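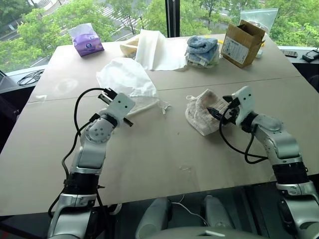

Kutden Film Synopses

Kutden is a collection of short plot summaries for feature films, written from scratch by people who had watched the films. It is meant for work on text summarization, genre tagging and search. Version 2 replaces the February release, which had broken line endings in the comedy files.

What is in it

There are 500 synopses, one per film. Each one covers the setup and the main conflict and stops before the last act, so the files can be read without spoiling the ending. Most are a single paragraph. A few of the ensemble films needed two.

Genres are comedy, drama, thriller, romance, horror, family, western and musical, 8 in all. A film can carry more than one genre label, and the first label listed is the main one. Documentaries and short films were left out.

Files

synopses.csv – the full set, one row per film
genres.csv – film ID and genre labels
splits – a folder with the train, dev and test lists
notes.txt – spelling decisions and known problems

Fields in synopses.csv

film_id – a short code, stable between versions
title – the title used for the US release
year – year of first theatrical release
runtime – in minutes, blank if sources disagreed
synopsis – the text itself
writer – initials of the person who wrote it
checked – yes or no

How the synopses were written

Writers watched the film once all the way through and wrote the synopsis the same day. They were asked to name the main characters, leave out the names of the actors, and keep their opinion of the film to themselves. Present tense throughout. A second person who had also seen the film read the text and marked errors of plot or name. Where the two could not agree on what happened, they went back to the film.

Tuva Isaksson edited the comedies and romances. Weidong Feng edited everything else and built the splits.

Known problems

Sequels are uneven. Some writers assumed the reader knew the first film and some did not, and we have not gone back to fix this.

In 20 rows the checked field says no. The text in those is complete but has had only one reader. Leave them out if you are using the set for evaluation.

Remakes share a title with the original. Always join on film_id – joining on title will give you wrong pairs.

The western and musical sets are small, and scores on them jump around a lot from run to run.

Loading

The files are UTF-8 with a header row. Synopses contain commas and quotation marks, so use a proper CSV reader. The Plondis loader works with this version if you pass the genre file separately. Older copies of Plondis expect a column called plot; rename synopsis to plot and they will run.

License

Free for research and teaching. For commercial use, write to the Tangen office first.

Last updated July 20, 2021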